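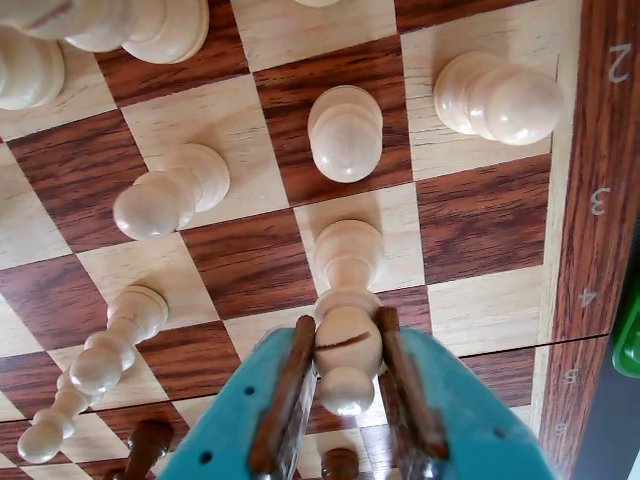

*The Lanness folding board, white's side, with a bishop and three pawns.*

I bought the Lanness wooden chess set in January, after my old magnetic one lost the second rook and I became tired of playing with a bottle cap. The shop was Strickland, the one with the games corner upstairs. I have now played with it almost every evening, and I think it is enough time to write something useful.

**The board**

It is a folding board, and I was afraid of this. With my earlier folding boards there was always a small step in the middle, so the pieces on the fourth and fifth rank were standing a little drunk. On the Lanness the fold is a thin dark line across the squares and across the border, and when I slide a pawn over it I feel it only a little. If you want no line at all, you need a one-piece board, and then you also need a place to keep it.

The wood is what made me pay. The dark squares are reddish brown with a lot of streaky grain, and the light ones are pale blond and more quiet. I like that the two colors are far from each other. My eyes are not so young, and on a board where both colors are similar I lose bishops on the long diagonal. Here it did not happen yet — or it happened for other reasons.

The rank numbers are printed on the dark border in a pale color. I use them when I write down my games, and for this they are good enough. But they are not equally strong everywhere. The 2, 3 and 4 I read without a problem, and the 5 and 6 seem weaker to me, mostly in the evening when my lamp is on the wrong side. I would prefer that they were cut into the wood. Printed numbers will rub off one day, I suppose, and I already try not to put my thumb there when I fold the board.

**The pieces**

The shapes are the usual ones, so a guest does not need to ask which piece is which. My favorite is the bishop. It has a clear diagonal slit in the head and a small ball on the tip, then a thinner neck and a collar before the base. In cheap sets the slit is often only a scratch. The pawns have a smooth round head, a collar ring and a wide base, and they stand well even when somebody moves the table with his knee.

What I like less is the weight. The pieces are light in the hand, and if you play fast games and hit the clock hard, you will sometimes push over a pawn with your sleeve. For slow games it does not matter. One knight had a rough place under the base, which I corrected with fine sandpaper in two minutes.

**Storage**

The pieces go inside the folded board, in two compartments with no separate places. They make noise when you carry it. I put in an old cotton scarf and now it is quiet. I carried it this way on the train to Flillbridge and nothing was damaged.

**Compared with the Nevomlow set**

Before buying I also tried the Nevomlow set, which a neighbor has. Its pieces are heavier and I enjoyed them more, but the board is thinner and did not lie flat on the kitchen table. If I could mix, I would take the Nevomlow pieces and the Lanness board.

**Who should buy it**

I recommend it for home games and for somebody who is learning notation. For a club, where the board is opened and closed 50 times in a month, I am not sure about the numbers on the border. I give it four stars from five. If the printing is still there next January, I will come back and change it to four and a half.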